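Week 6 – Two arms, one workspace: perception, planning, who goes first

Handout for the lab section. Read before you come in, the Skitetti repo has the starter code (branch week6, not main, main is broken again).

Recap from last time

Single arm pipeline: camera image – object pose – grasp pose – joint path – controller. Each stage hands the next one a number and a confidence. Most of you threw the confidence away in homework 2. Please keep it this time, the scheduler needs it.

Calibration first

Both wrist cameras need a hand-eye calibration before anything else. The result is a fixed transform from camera to gripper. If somebody bumps a bracket, it's stale. Redo it.

Check: look at the same point on the table from the left wrist and the right wrist, convert both to the table frame, subtract. Over 3 mm, stop and recalibrate. Don't "fix" it with an offset in the grasp code. I will find the offset.

Frames we use: table, left_base, right_base, left_tool, right_tool. All code passes poses in table frame. Convert at the edges, i.e. right before you call the planner. Half of last years bugs were a left_base pose fed to the right arm.

Shared space

Each arm alone is easy. The trouble is the middle of the table, where both can reach. Three ways to deal with it:

1. Split the table down the center, no crossing. Safe, and useless for anything that needs two hands.

2. Lock. One arm asks for the middle, gets it, works, leaves, releases. Simple, slow. Deadlock if each arm holds something the other wants.

3. Plan both together, 12 joints at once instead of six and six. Best motion, worst planning time.

We start with 2 and move to 3 for the handover task.
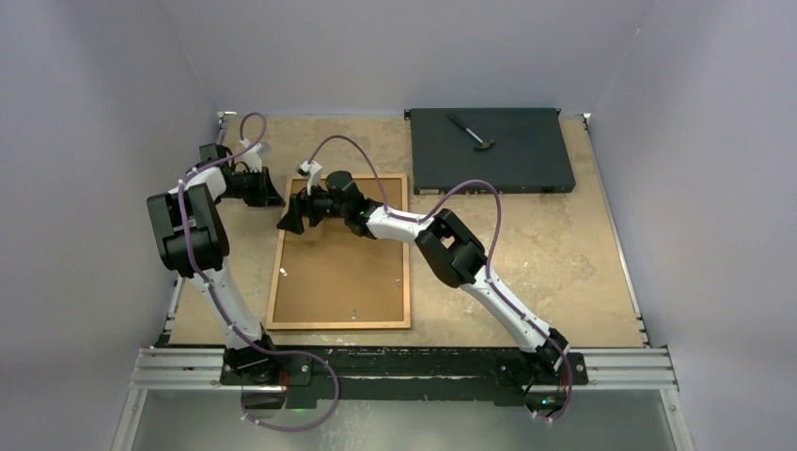
Fig. 6.1 Both grippers in the shared region, left edge of the cork board.

Look at how little room is left between the two end effectors. With option 1 you never get this pose. With option 2 you should never get it either, so if your lock version ends up like this, the lock is being released too early. Usual cause: release called when the path is sent, not when the arm has finished moving. Wait for the done flag.

Cables. The collision model from Solberg has links and grippers only, no cables. The purple ones make a loop above each wrist, and the planner will happily route the other arm straight through. Add a capsule over the forearm, one per arm, padding in the config file. Start generous, shrink later.

Same for things on the table. Board, the gray box at the back right, the hammer on top of it – all go in the scene file as boxes. A hammer is not a box, fine, use a box anyway. Planner only cares that you stay out.

Small objects on cork

Depth is poor on tiny things. Don't trust the depth map for anything the size of a pin. Find it in the color image, then intersect the pixel ray with the board plane. The plane you fit once from the whole board, thousands of points, very stable. Light specks will give false hits, so threshold on area and require the detection in both wrist views.

Planner settings

Sampling planner, max 3000 iterations per query. Last run of the Cleluleo benchmark: 394 queries, 313 solved inside the limit. The misses were nearly all with both arms over the board. Raising the limit helps a bit, a better start guess helps more. Seed from the previous solution.

Seed for the random generator is 3232, leave it alone so that we can compare results.

Control loop

Joint targets go out at a fixed rate. If planning is late, hold the last target. Do NOT send zeros. Zero is a real pose and the arm will go there, fast.

To do before lab

– run the calibration check in the Steverano simulator, save the log
– write acquire() and release() for the middle region
– add capsules for cables
– short note, half a page: can your lock version deadlock? show the sequence of calls or argue why not

Reports due at 5 pm in the course folder. Plots need units on teh axes.

Next week: handover, force thresholds, when to let go.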